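Grarudov Users List — Archive
2018-01-18
Posted by Genalyn Panganiban

Print this message | E-mail this message

Subject: Re: Descaling interval and the low-flow cutout

Milagros Baluyot wrote:

> We have the Grarudov under-counter boiler in the staff kitchen at
> the Villanueva building. Since October it has been shutting off in
> the middle of a draw. The light goes amber, the tap runs lukewarm
> for a few seconds, and then the unit locks out until someone holds
> the reset button down. I descaled it twice with the citric acid
> sachets and it made no difference. The manual says to descale
> every 8 weeks in hard water, and we are well inside that. Is the
> heating element on its way out? I would like to know before I
> order one, as the part is not cheap and the return policy on
> electrical items is poor.
>
> Also, does anyone know if the filter head from the older Grakora
> unit fits? We have one in a drawer.

Milagros,

I would not order the element yet. A failing element on this model normally gives you slow recovery first. The tank takes longer and longer to come back up, and the light stays red through most of the morning. You describe a full-temperature draw that stops partway, followed by a lockout. On my unit that was the low-flow cutout.

The cutout is a small paddle switch on the cold inlet, behind the lower front panel. When the paddle drops back while the tap is open, the controller assumes the supply has failed and shuts the heater down to protect the tank. It does not know the difference between a failed supply and a partly blocked one. Descaling does nothing for it, as the acid goes in downstream of the switch.

Things to check, in the order I would do them:

1. The inlet strainer. It is a mesh disk inside the compression fitting, and it is not shown in the manual. Shut off the isolation valve, put a towel down, and undo the fitting with two wrenches so you are not twisting the pipe. Mine was packed with green grit from an old gate valve upstream.

2. The isolation valve itself. If it is the screwdriver-slot type, the slot should be in line with the pipe. These get left partly closed after service visits.

3. The filter cartridge. A spent cartridge will pass enough water for one cup and then choke on a long draw. Run the boiler for a day with the bypass plug fitted. If the lockouts stop, replace the cartridge.

4. The paddle switch. Only look at it after the other three. Isolate the power at the breaker, not at the wall switch, pull the two spade connectors, and put a meter across the terminals. It should be open with no flow. If it reads closed all the time, the reed has welded and you have a different problem from the one you describe.

To tell a supply problem from a switch problem without taking anything apart, do a bucket test. Turn off the heater, open the tap fully, and time how long it takes to fill a marked jug. Do it once with the filter in and once with the bypass. Write both times down. If they are far apart, stop there and deal with the filter.

Cups and work area: 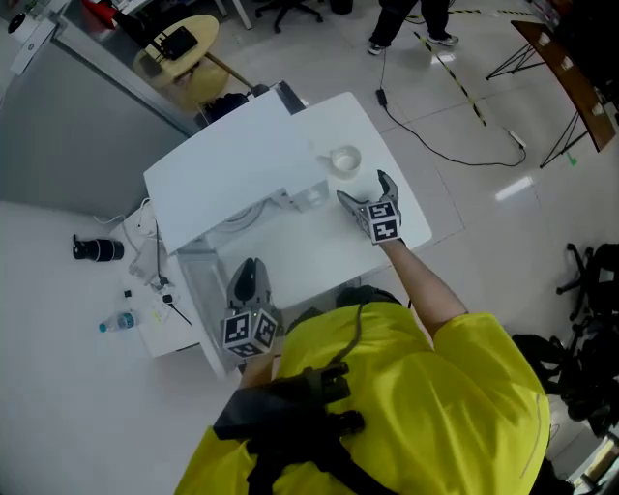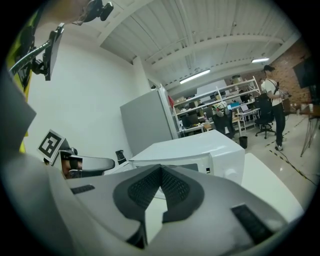

On the descaling interval: the 8 weeks in the manual is for a unit drawing nearly 100 cups a day. If the Villanueva kitchen serves fewer people than that, you can stretch it, but go by the kettle test. Boil a full kettle of the same water every day for a week and look at the bottom. If you can feel a crust with a fingernail, keep to the manual. I would also stop using two sachets back to back. The second one has very little scale left to work on and it is hard on the tank seals.

When you do descale, drain it completely and flush until the water has no sour taste. I go by taste and by a pH strip — the strip alone will pass a little early if the tank was not fully drained.

On the Grakora filter head: the thread is the same, but the outlet is on the opposite side and the head sits 40 mm lower. In a standard cabinet it fouls the drain pipe. I got one to fit by turning the bracket over and using a longer braided hose, but then the cartridge cannot be dropped out without removing the bracket. I took it off again after one cartridge change. Leave it in the drawer unless the current head is cracked.

If you get as far as the switch, send the part number from the side of the housing. There are two versions with different connectors, and the dealer's website shows the same photo for both.

Genalyn

Recent messages on this list:

Drain pan sensor trips after cleaning
Re: Bypass plug, where to buy
Amber light, steady or flashing?
Tap handle loose on older Grakora units
Re: Re: Wiring a timer to the under-counter model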